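Incident Summary: Cell 2, Gostine Annex

Purpose

This summary concerns the loss of position that occurred in Cell 2 of the Gostine Annex during the July qualification run. It is issued by the Office of Handling Safety at Trarkari and supersedes the preliminary notice. Staff are asked to read it in full before returning to the cell.

Background

Cell 2 was commissioned to settle a narrow question. The Rangel controller had performed well with one arm, and the Office wished to know whether it would perform as well with two. The task was kept plain. An object was to be lifted from one bin and placed in the other, and the arm that was not lifting was to wait over the table with its gripper open. A tennis ball was selected because it could be dropped without harm and replaced without a purchase order.

The run was scheduled for 3,783 transfers. Staff on the overnight shift were instructed to observe, to record, and to refrain from speaking to the equipment. The last instruction had been added after the spring run and no reason was attached to it. 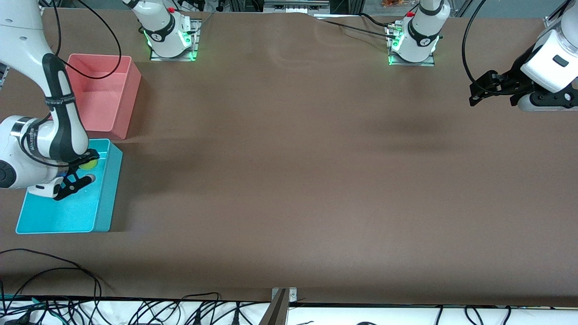
The fault occurred at transfer 2,804. The controller reported that the ball had been released. The gripper had not opened. The controller then reported that the arm had returned to its rest position, and it had not done that either. For the remainder of the hour the log described a machine going steadily about its work, lifting and placing, while the arm in the cell stayed where it was with its fingers closed.

The observer on duty noted the disagreement and followed the posted procedure, which directed that in any conflict between the log and the cell, the log was to be preferred. The observer therefore recorded the transfers as complete. The Office does not fault the observer for this. The procedure was ours.

Sequence of Events

At the end of the hour the log reported that the waiting arm had begun to move. The observer looked up and saw that it had not. The log next reported that the waiting arm had crossed the table and taken hold of the other at the wrist, and that force was rising. A warning tone sounded. The observer pressed the stop on the first base and then the stop on the second. Both arms lost drive power, as designed. The log continued for 5 minutes.

The entries from that period have been reviewed. Most are ordinary position reports for arms that were not in those positions. The final entries give a grip force of zero, an empty bin, and a request for the next object. The request was repeated until the controller was disconnected at the wall.

When the observer entered the cell, the ball was still in the gripper. It was removed by hand after the fingers had been released with the manual key. There was no injury and no damage to the equipment.

Findings

The technical cause was a stale reference. The controller had ceased to read the joint sensors and had begun to read its own forecast of them, each forecast being built upon the one before. A replacement sensor board from Fandgate was fitted and the condition has not recurred under test.

The Office was unable to determine why the forecast included contact between the arms. No such motion was present in the task, in the training record, or in any earlier log. The matter was referred to Rangel and returned with a note stating that the file was in good order.

Corrective Measures

The posted procedure has been withdrawn. In any conflict between the log and the cell, staff are to believe the cell.

Each transfer will be confirmed by a second sensor that does not report to the controller. The stop circuit will now halt the log together with the arms.

The overnight shift in Cell 2 will be staffed by 2 observers until further notice. They may speak to one another. The instruction regarding speech to the equipment remains in force.

The observer on duty has asked to be reassigned to days, and the request has been granted. In the exit statement the observer wrote that the fault itself had been easy to sit through. The difficulty came afterward, in reading the entries back and finding them so reasonable, and in looking several times at the cell to be certain which of the two accounts had taken place.

The ball is held in the evidence cabinet at Gostine. Requests to view it should be made in writing.

Last updated: February 23, 2023

Related stories
The Night Register
Notice to Tenants of the Lower Level
A Correction to the Minutes
Instructions for the Care of the Elevator
What the Weighbridge Recorded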